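Home Features Reviews Workshop Back Issues Subscribe

Fingers First

I went to Warville thinking I was going to write about arms. Everybody writes about arms! They're big and shiny and they swing around, and you can film them. But Haruna Ueda, who had set aside two days for me and a lot of old office computers, kept steering me back to the last few inches. "You can put a fancy arm on bad fingers," she told me before I had my coat off, "and you've got a fancy way to drop things."

So we spent most of our time on fingers. Her group wants a robot that can help take desktop PCs apart and put them back together, and they had been going back and forth between two grippers. The Dendoven is a plain parallel jaw, heavy, a bit slow, and it squeezes like it means it. The Skukulix is lighter and quicker and comes with swappable pads (we tried the smooth ones first, which I don't recommend). Price-wise they're not even neighbors. Haruna paid $800 for one and $2,019 for the other, and I'll let you guess which one she was rooting for.

The job sounds like nothing. Get hold of a part, or a plate with a part on it, and keep it steady. Then get an arm in over an open case full of wires without snagging any of them. I do this at home with a screwdriver in my teeth and I have never once thought about the angle of my wrist.

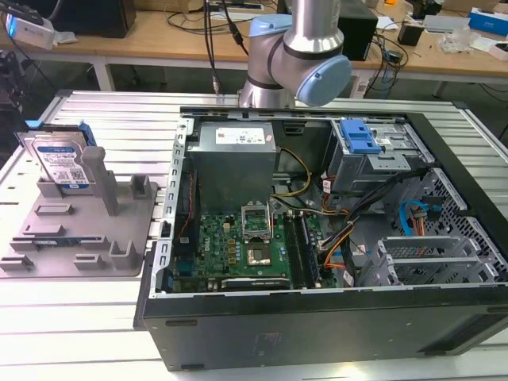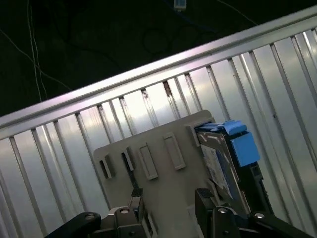
What surprised me most was how much the wrist camera changed my mind. On the first day I drove everything from the fixed view, and I kept coming in too low, because from the side you just can't judge how far the fingertips are from the plastic. Hélder Gouveia switched me over to the wrist view after lunch and I felt like I'd been handed glasses. Then of course I missed what the elbow was doing, and we had to stop. You want both. If your budget only covers one, Hélder says go with the wrist, and Haruna says go with the fixed one, and they've clearly had this talk before.

We ran 70 grabs with each gripper, same plate, same starting spot. The Dendoven lost hold of it 9 times. I'd expected the Skukulix to walk away with it, but with smooth pads it was worse than that by lunchtime and we quit counting and put the ribbed ones on. After that it was lovely. I mean really nice to drive, soft on the close, and it didn't shove the plate sideways the way the Dendoven likes to.

My gripe with the Skukulix is the controller. It's a Rocha box with a menu inside a menu inside a menu, and the force limit goes back to default every time you power down. I forgot twice. There's a fix coming in February, supposedly. The Dendoven has a knob. I love a knob.

Cables are the other thing I'd look at before spending any money. Both grippers need a lead run back up the arm, and Dendoven's is stiff enough that you can feel the wrist fighting it on a tight turn. Haruna leaves extra slack at the last joint and ties it down higher up. The first time I tried that I left far too much, and it flopped onto everything.

Would I buy one? For my garage, the Dendoven, mostly for the knob. For a bench like Haruna's, where somebody is driving it all day, I'd take the Skukulix with ribbed pads and write the force setting on a piece of tape next to the power switch. She's keeping both for now, and she has a third set of pads on order that she wants me to come back and try.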